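Workshop tips: getting a two-arm sorting routine to behave before you lose a weekend to it

I keep these notes for the tabletop sorting job in our simulator, cubes and a tray and two arms, and I add to them whenever something bites me. Steal whatever you like!
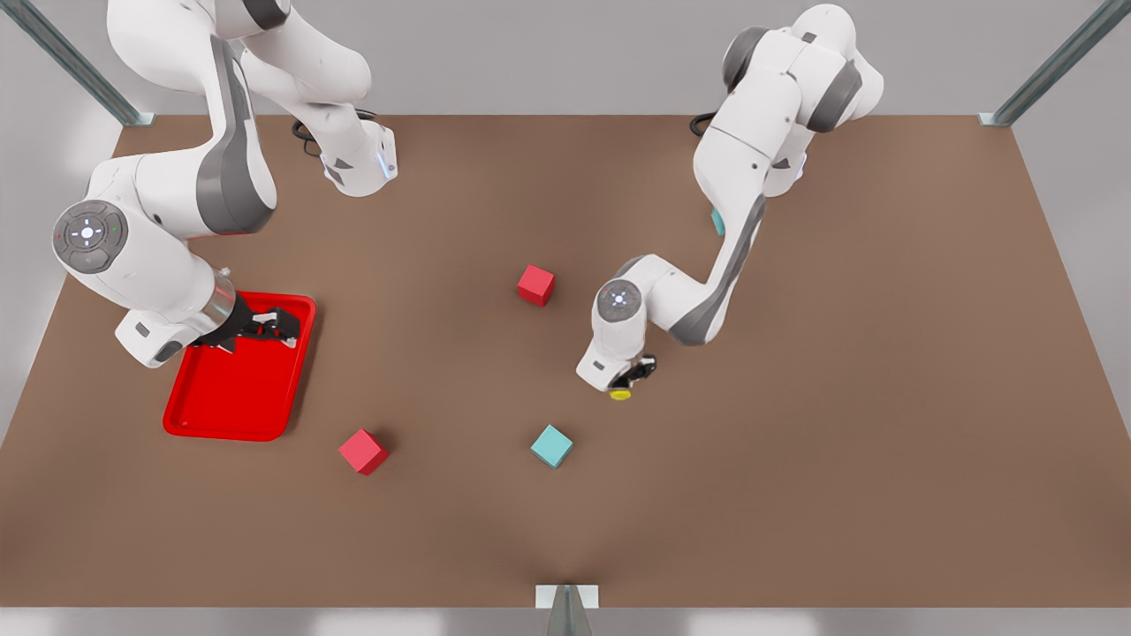 Start with one arm parked

I know, you have two arms and you want to see both of them go. Park one anyway. Run the whole pick and place with a single arm until it's boring, then bring in the other. When I skipped this on the Saltance project I spent an entire evening blaming the planner for a gripper offset I'd typed in wrong.

Keep a fat margin over the tray

My planner (we use Flarov, but any of them will do this) loves to skim over a raised edge. I add 30 millimeters of clearance above the tray rim and only drop below that for the last straight move down. It costs a little time per cycle and I've stopped caring.

Name things by where they are

If you have two cubes in nearly the same color, "red_cube" is going to ruin your morning. The detector will swap them between one frame and the next and the arm will dither like somebody picking a checkout line. I sort matching objects left to right at startup, give each one a number, and let the tracker hang on to it. Lock the name once an arm has claimed the object, too.

Expect the arms to hide stuff

A forearm parked over the table covers a lot of it. If a piece disappears behind a link, don't delete it from the world model – keep the last good pose and mark it stale. Mine stays stale for 400 milliseconds before I ask for a fresh look, and if it's still missing I move the arm out of the way and check again.

Give the middle of the table one owner at a time

Reaching across is where the arms get in trouble. I use a plain lock on the center zone: whoever has it can cross, the other one waits on its own side. Fancier schemes exist, and I tried one from the Groltemar toolkit in February, and it was lovely until both arms politely waited for each other forever. So put a timeout on the lock!

Save the seeds

Every random layout gets its seed written into the log, along with the planner settings. Layout 216 is my personal nemesis and I rerun it after every change, before I even get coffee. If you only log the failures, log the 2 runs before each one as well.

Slow the gripper down last

Get the path right at normal speed first, then tune how the fingers close. Small flat pieces need a gentler close than cubes do – I keep a separate profile for each shape in the same config file as the grasp poses.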